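In Defence of the Folding Table

The Grasham Tenants' Association has been asked, as part of the review of shared rooms, whether the long table in the laundry should be kept. The proposal before residents is that it be removed and replaced with two further dryers. It is the view of this column that the table should stay, and that the case for it has been made too timidly.

The argument against is easily put. The table takes up the best wall of the room. It earns nothing, whereas a dryer brings in coins. Those who favour its removal point out that every household has a bed, a sofa or a kitchen worktop on which clothes may be folded, and that a resident who carries washing downstairs can equally carry it up again. In the fourteen years since the laundry opened, they add, the table has been used as often for parcels and abandoned newspapers as for its proper purpose.

These points deserve an answer. A bed is a poor place to fold a shirt. It gives way under the hand, and a fold pressed into a mattress does not hold. A sofa is worse. A kitchen worktop is firm enough, but in most of our flats it is short, frequently damp, and already occupied by the kettle. What folding requires is a flat, hard surface at the height of the hip, longer than the garment and kept for that use. Few homes on the Dedby side of the estate have room for such a thing.

There is also the matter of the garment itself. Towels and pillowcases forgive almost any treatment. A shirt does not. It has to be laid out at full length, the sleeves brought in, the sides turned over and the whole smoothed before it is doubled, and at each stage one end is liable to come undone while the other is being put right. Dark cloth is particularly demanding, for it picks up every speck and hair that the surface has to offer. For that reason this column would support a rule that the table be wiped down before use as well as after.

The case for lines on the surface is stronger than is generally supposed. A marked grid allows the folder to see at once whether an edge is square, and to bring one shirt to the same width as the last. Those who have stacked a shelf with uneven shirts will know how quickly the pile leans.
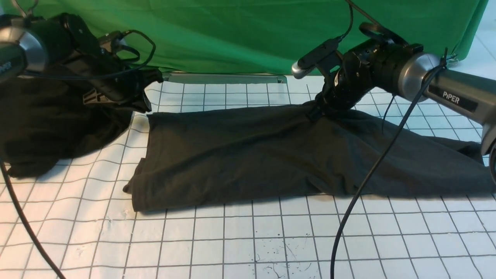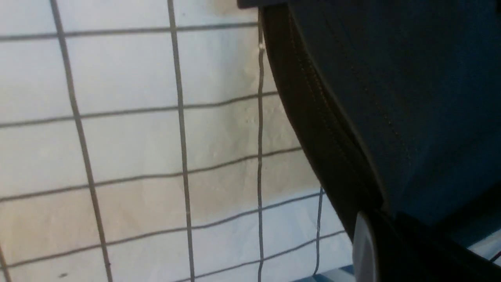 A dark shirt on a white surface marked in squares (first picture); grey lines crossing over creased white (second picture).

It may be objected that neatness of this order is a private taste, and that the Association has no business providing for it. The same might be said of the drying room, the bicycle racks and the bench by the Gatuvier entrance. Shared rooms exist to supply what a small flat cannot. A dryer shortens the wait on a Sunday evening, and the wait is a genuine grievance, but it does so for one part of the week only. The table is of use whenever the door is unlocked.

Nor should the cost be misunderstood. The estimate for the two dryers, with the necessary wiring, stands at £3000 before any servicing. Cleaning and re-marking the existing table could be met from the ordinary budget for the room. The present surface is scuffed and its lines have suffered, and a new covering would be welcome. That is an argument for maintenance.

A compromise has been suggested by residents of Ki House, under which the table would be shortened and one dryer installed in the space gained. This column does not favour it. A table on which a single adult shirt can be laid out, with nowhere to put the finished pile, obliges people to fold on top of what they have folded already. If one dryer must be added, it should stand where the broken vending machine now stands, eleven paces from the nearest socket though that is.

Residents are asked to return their forms to the office by the 20th. Those who use the table are urged to say so in the space provided on the second page, which was left blank on most of the forms received in October.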